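Jotberg perforated storage basket, large, grey: review

The Jotberg basket is a single-piece moulded plastic basket with perforated walls, an inward-curving rim and an oblong handle cutout. It is sold for general household storage. I bought it for toy bricks, which are a hard test for any open container: the contents are small, dense, angular and get poured in and tipped out several times a day. It has been in use since November, and these notes cover handling, drainage, capacity, stability and cleaning.

Construction

The moulding is clean. I found no flash on the rim and only slight roughness inside the handle slot, which I took down with a few strokes of fine sandpaper. The slot takes four adult fingers without pinching. A child of six can drag the basket by the slot but cannot lift it when it is more than half full.

The walls have evenly spaced rows of small round holes. Hole size matters for this use. A brick with two studs cannot pass through, and I have had no bricks jammed in the wall. Small accessories are a different matter. Flower stems and thin rods work their way into the holes and stay there until pushed back from outside with a blunt pencil. If your collection includes many of these, keep them in a lidded box.

Loading

The basket was loaded in steps with mixed bricks and the walls checked at each step. At a quarter full there was no change in shape. At half full the long walls bowed outwards very slightly. With 701 bricks in it the bowing was plain to the eye, but the rim held its line and the basket could still be carried from table to shelf. The walls returned to shape when it was emptied.

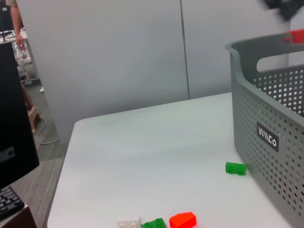

Tipping out is where the shape of the rim counts. It stiffens the opening well, but it also holds back a last layer of bricks when the basket is turned over, and these need a shake or a hand to free them. On a hard tabletop the noise is considerable. A folded towel under the pour reduces it and stops bricks from skating off the edge.

Stability

The basket stands flat on a smooth table and on floorboards. It has no rubber feet. Empty, it slides if knocked with an elbow; with a moderate load it stays put. I set it on a slope of 9 degrees with 200 bricks inside and it did not move until the surface was wiped with a damp cloth, at which point it crept downhill. On a shelf lined with thin cork it does not shift at all.

Cleaning

Perforated walls are a clear advantage for washing. Bricks can be rinsed in the basket under a shower head, given a shake and left to drain over the bath. A batch of 200 was dry enough to put away by the following morning, apart from water held inside the undersides of the larger bricks. The same holes let dust through to the shelf below, so the shelf needs wiping more often than it would under a solid-walled box.

Grey hides scuffs well. Crayon came off with washing-up liquid. Felt-tip left a faint mark on the rim that I have not been able to remove.

Comparison

I previously used the Zomau stacking crate for the same purpose. The Zomau has solid walls and a lid, stacks properly and keeps dust out. It is also heavier, its corners are sharper, and the contents cannot be seen from the side. The Jotberg is easier for a child to use at a table because there is no lid to remove or lose. For long-term storage in a loft or cupboard I would still choose the Zomau.

Faults

No lid is offered. The handle slot is high on the wall, so an overfilled basket will lose bricks through it when tilted. The instructions give no maximum load. Replacement is the only option if the rim cracks, although mine shows no sign of this.

Verdict

Recommended for daily use with standard bricks. Less suitable for very small parts or for stacking. I have ordered a second one to separate the wheels and base plates from the rest.

Related reviews
Zomau stacking crate with lid
Matoušek folding play table
Cilville shelf liner, cork
Drawer dividers compared

Contact | Copyright Cilville Home Reviews | Back to top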